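Costmont Countertop Dish Rack
Set-up and Use Guide, revision 5, 2020-01-18

Section 6. Positioning and Loading

6.1 Before you start

Complete the frame assembly in Section 5 first. All bolts should be finger-tight at this stage. Final tightening is done with the rack in position, so that the side bars can settle level on the counter.

Clear and dry a flat area of countertop. Do not place the rack on a stove, on a folded towel, or across a seam between two surfaces of different height.

6.2 Positioning

1. Set the empty rack on the counter with all feet in full contact.

2. Press down on each corner in turn. If the rack rocks, loosen the bolts on the high side by one half turn, press the frame flat, and retighten.

3. Tighten all bolts with the supplied key. Stop when the bolt head meets the bar. Further force will strip the thread.

4. Leave a strip of open counter next to the rack. Cups waiting to be loaded or put away can stand here without resting on the wires.
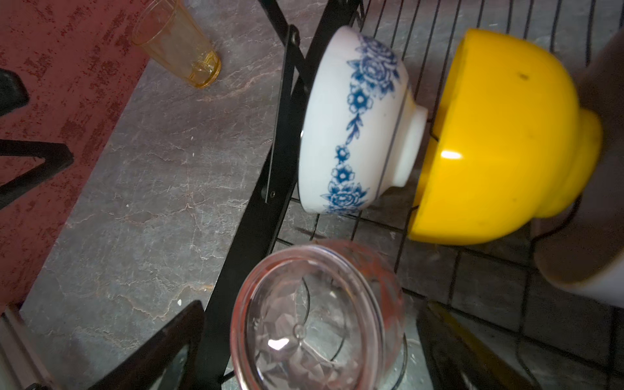 Fig. 6-1. Rack on countertop, plastic cup standing beside it.

6.3 Loading

1. Load heavy items first and place them low in the rack. Bowls and glass jars go between the curved wire supports.

2. Turn jars mouth down. Remove lids and dry them separately.

3. Lean bowls at an angle so that water runs off the rim. Bowls should not touch glass.

4. Add plastic cups last. A tapered cup is placed rim down. If it tips on the wire grid, move it to a spot where the rim spans more than one opening.

5. Check that nothing projects past the side bars.

Note: The rack is 265 mm deep inside the frame. Plates over 176 mm across should be stood on edge and kept to the rear.

CAUTION: Do not lift or slide the rack when loaded. Unload it, move it, and repeat steps 1 to 3 of Section 6.2.

CAUTION: Do not hang pans or other heavy items from the side bars.

6.4 Care

Wipe the bars and wires with a damp cloth and mild dish soap. Do not use steel wool or chlorine cleaners, as both will damage the black finish. Check the bolts once a month. A bolt that will not stay tight should be replaced with one from the spare hardware bag.

Wipe the counter under the rack whenever the rack is unloaded. Standing water left under the feet can mark some countertops.

Text: Gitau Obura. Technical review: Yhon Tamayo.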